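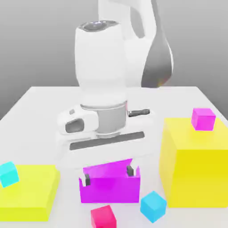 A white robotic arm over a white tabletop.

Saturday
By Dale Kowalchuk

So the Hotport council finally voted on the dock workers' contract, and I sat through the whole thing so you didn't have to (you're welcome!). It passed, 5 to 4, after Mayor Nour Najjar spent most of the evening on the phone with the union hall.

The deal covers 300 city employees and gives each of them a $2,000 bonus, with raises to be worked out later. Later! I've been writing about this town long enough to know what that does to a budget. Councilwoman Rawan Saliba asked three times where the money was coming from and got told three times that staff would get back to her.
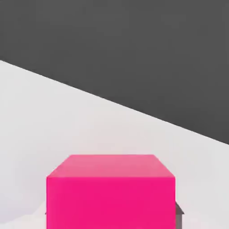 Dark gray above, pale gray below.

Now, I like the folks on the docks, and my uncle was one of them. But the same union knocked on doors for Najjar all last fall, and I wish somebody up on that dais had at least mentioned it. Saliba came close, then the chair moved things along.

The mayor's office says the numbers will be posted in September. Abla Abu Hammour, who runs the local, told me her members have waited long enough and she expects the checks before then.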